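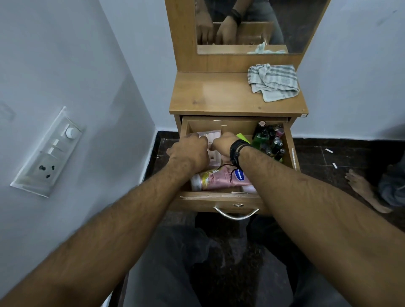 Page last changed: April, by Kirsten Egilsson

Grodanness House Guide
Section 6. The dressing table drawer

6.1 What this section covers

Each furnished room at Grodanness has a small dressing table with a mirror and one drawer for toilet articles. This section explains how to empty the drawer, clean it, and put the things back so that they stay in place when the drawer is opened and closed. The work takes around 27 minutes the first time. Later it goes much faster.

For the wardrobe see Section 5. For the bathroom shelf see Section 7.

6.2 What you need

One dry towel
One soft cloth, a little damp
One dry cloth
A small bag for things to throw away
Adhesive tape and a pen, if you wish to make labels

The cleaning cloths are in the Niltance box under the kitchen sink. Please return them there after washing.

6.3 Emptying the drawer

1. Clear the top of the dressing table and put the towel on one side of it. Small bottles can stand on the towel without marking the gloss surface.

2. Check that the drawer is unlocked. The lock is the small round one just above the handle. If the key turns hard, stop and tell the office.

3. Pull the handle straight toward you with one hand, and hold the other hand flat against the table top. Open the drawer until you can reach the back.

CAUTION: The drawer has no stop. If you pull it more than three quarters of the way, it can come out and fall on your feet.

4. Take out the standing things first, one by one. Tall bottles and boxes at the back fall easily when you move what is in front of them. Hold a box around its sides, not by the lid.

5. Take out the tubes and the bottles that are lying down. Close each cap before you put it on the towel.

6. Lift out what remains on the bottom, such as combs, hair clips and cotton pads.

Note: Loose bracelets, cords and long sleeves can catch on bottle caps. If you wear such a thing, you may prefer to take it off before you begin.

6.4 Sorting

Open every bottle and tube that you did not use since last season and smell it. A cream that has changed color or separated in two layers goes in the bag. The same is valid for nail polish that has become thick.

Two open tubes of the same product should not be squeezed together in one. Put the older one in front and finish it first.

Medicines do not belong in this drawer. Keep them in the locked cabinet described in Section 7.

CAUTION: Nail polish, polish remover and perfume can burn. Do not pour them in the sink. Bring them to the collection point at Narngate, which is open on Saturday.

6.5 Cleaning

1. Wipe the bottom of the drawer with the damp cloth, from the back to the front. Go slowly in the corners – powder collects there.

2. If a bottle has leaked, put one drop of dish soap on the cloth and wipe again. Do not spray any liquid directly in the drawer.

3. Dry with the second cloth and leave the drawer open for 7 minutes.

4. If there is tape along the top of the back panel, leave it where it is. When it becomes loose, press it down again with your thumb.

5. Wipe the outside of each bottle and tube before it goes back. Oil on the outside makes the wood sticky.

Note: McKinnon furniture wax may be used on the top and the sides of the table, but never inside the drawer. The smell stays for weeks and goes into the creams.

6.6 Putting things back

1. Place the tall bottles at the back, in one corner, close together so that they support each other. Put the glass ones against the side wall of the drawer.

2. Place boxed products at the back, in the other corner, with the front of the box toward you.

3. Lay the tubes at the front with the label up. Those you use every day, for example petroleum jelly or hand cream, should be nearest the handle.

4. A round bottle which must lie down goes along the side wall. In the middle it will roll.

5. Close the drawer slowly with two hands. If you hear glass touching glass, open it and move the bottles closer together, or put a folded piece of cloth between.

6. If the drawer does not close fully, something at the back is too tall. Do not push. Lay this item down or keep it somewhere else.

6.7 Lost keys

The key for the drawer hangs on the same ring as the room key. A replacement is charged at 2,000 and is ordered by the office. Please do not try to open the lock with a hairpin – we have changed two locks already for this reason.

Questions about this section go to Kirsten Egilsson at the office.

Next: Section 7. The bathroom shelf and the medicine cabinet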